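Search this site
Enter keywords
Go

November
By Murray Fehr

Batch 517

The complaint concerned a hand cream. Dreven had sold the same formula for nine years: glycerin, shea butter, a thickener, a preservative, water. In the fall it received 132 letters and messages saying the cream had changed. Most used the word "thin." A few used "sad," which the intake form had no box for.

Babita Dubey was given the file at 8:40 in the morning. She ran the lab on the second floor, a room with two benches and a window onto the loading dock. She pulled retained jars from batches 515 through 519 and put them in the water bath at 30 degrees. She measured viscosity on each, three readings per jar, spindle four. All were within limits. Batch 517 was in the middle of the range.

She checked the pH and the preservative level. She checked the jar liners. She spread a measured dose on the back of her left hand and timed how long it took to stop feeling tacky. It took as long as it always had.

Joscha Weidemann came up from production at eleven with the mixing records.

"Homogenizer speed is the same," he said. "Hold time is the same. Ledesma shipped us the same grade of shea."

"Same lot?"

"Different lot. Same grade."

"Did you change anything at all?"

He turned two pages. "The scent. Rasen stopped making the old one. Purchasing approved a match."

Babita opened the approval. It was signed by Ashok Bhatia and ran to half a page. The new scent was used at the same percentage. A panel had rated it equivalent. The panel had smelled it on paper strips, in a room kept at standard temperature, and had not put it on their hands.

She weighed out two portions of unscented base and added the old scent to one and the new scent to the other. The viscometer gave the same number for both. She coded the dishes and took them to Urmila Malhotra in accounting, who had used the cream every day since she was hired.

Urmila rubbed one into each hand. She did it slowly, knuckles first, then the skin between the fingers.

"The left one is thinner," she said. 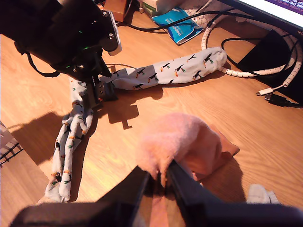
Babita wrote the result down and did not tell her which dish was which. She asked for more people, and by four o'clock she had a list of them and a second question, about what each person meant by thick. The answers did not help much. One man said thick was a cream that stayed where you put it. A packer said it should feel like a plush pink sock pulled on over lotion at bedtime. Babita recorded this under remarks. The left dish, with the new scent, was called thinner by nearly everyone.

She drafted the report that evening. Under cause she wrote: perceived change in texture, no physical change found. Under action she listed two options. Dreven could pay Drekier to rebuild the old scent from the file, or it could raise the thickener until the cream felt the way people remembered it. The second was cheaper. It would also make the cream different.

Ashok called her at 6:15.

"So there's nothing wrong with it," he said.

"There's nothing wrong with the viscosity."

"Can I tell them that?"

She looked at the dishes on the bench. The backs of both her hands had been washed so many times that day that the skin had begun to crack.

"You can tell them," she said. She opened the retained jar from batch 515, the last with the old scent, and used some.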